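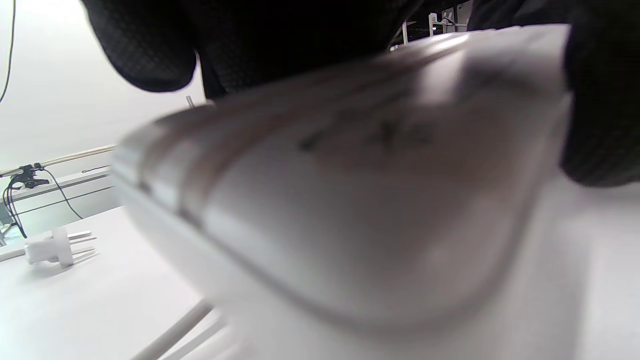 Black gloves, white plastic.

I got my jury summons in June, and I'll admit I was thrilled. Everybody I know in Mimdale groans about it, but I've watched courtroom shows my whole life and I wanted in! So there I was at the Cisley courthouse at 8 a.m., one of 32 people in a room with a broken vending machine.

The case was a burglary at a storage place called Plullotell, with $900 worth of tools missing. Small stuff, maybe, unless they're your tools.
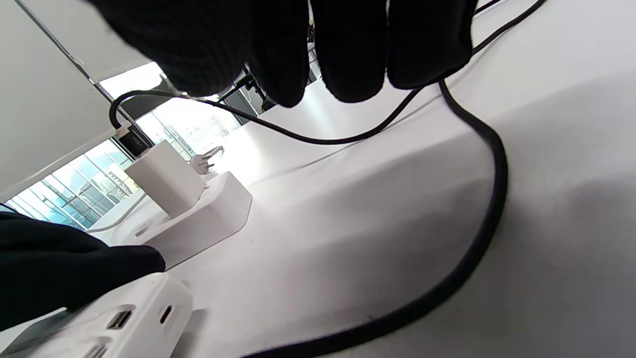

A black cable running to a white charger.

Jury selection took most of the day. The lawyers wanted to know if we'd ever been robbed (I had, twice -- they kept me anyway) and whether we trusted police officers more than other people.
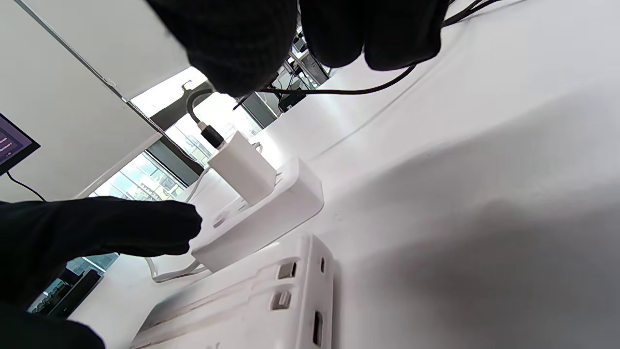

The evidence was duller than I'd hoped, and I loved it. We spent an hour on the lock and even longer on the gate log. It reminded me of a black cable looping up out of a white wall charger: you follow it with your eye, it slips under somebody's glove, and you have to decide how sure you are about where it goes. That was our job, pretty much, for two days.

Deliberating was harder. We were split down the middle at first, six and six, and we got loud.

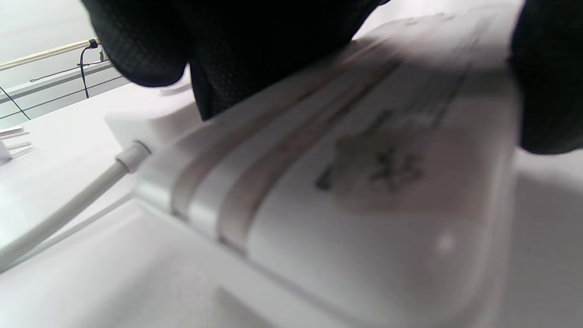
Then one juror asked to see the gate log again, and we slowed down and read it line by line. We voted not guilty before dinner. I still think about it on my drive to work -- and yes, I'd go back tomorrow.

More in Courts & Community
Bhutto Street Courtroom Reopens After Repairs
What Does a Bailiff Do All Day?
Mimdale Weighs Higher Pay for Jurors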